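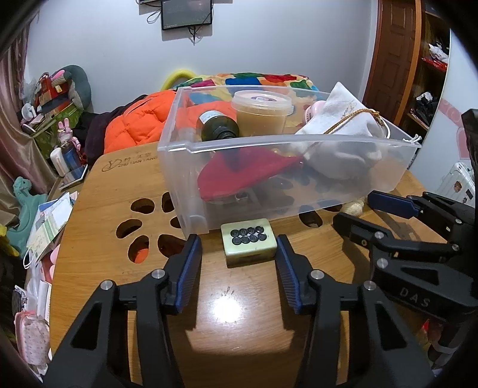 What kind of bin is best for the small things that collect on a table?

A wide plastic one that you can see through, with walls low enough that your hand reaches the bottom without moving everything.

I learned this slowly. When I moved to Dostdale in 2019, I bought nine woven baskets, because they looked beautiful in the shop. After one winter I did not know what was in any of them. I had three bottles of the same hair oil, all open.

The small things are the difficult ones. A big tile in the shape of a mahjong piece, a seashell from a holiday, a little pouch with a drawstring: they have no natural drawer. In my home they travelled from the table to the windowsill and back again until November, when guests came and I pushed all of them into a cupboard.

Now I use one clear bin for each table. Jars and tubs go in first. Soft things, such as fabric pouches, go in last, so they do not hide under something heavy. A bottle may lie at an angle if its cap is closed well. I check the cap twice.

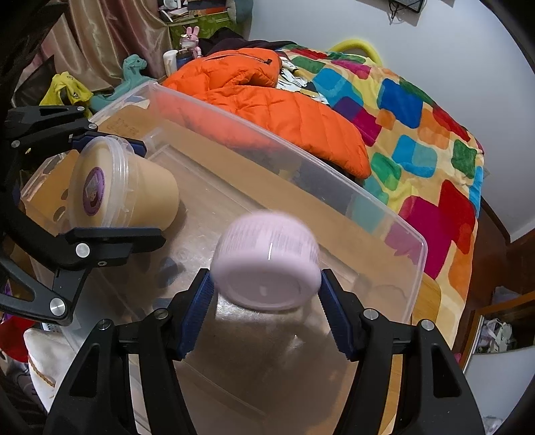 Round jar and lidded tub, over the clear bin.

The other half of the habit is emptying. Once a month I take out every piece and look at the bare bottom of the bin. What I have not touched since the last time goes to the shelf in the hall, or to a friend. The first time I did this with the whole apartment, I wrote a list, and it had 203 lines. Last month it had 39.

Shops will offer you dividers. Fosier sells them in sets, and Ditia has a version with small feet. I tried both and gave them away. A divider decides the size of your things before you have them, and my jars are never the right size.

Labels I still use, but only on the lids, where I can read them when I stand over the bin.

Text by Akpan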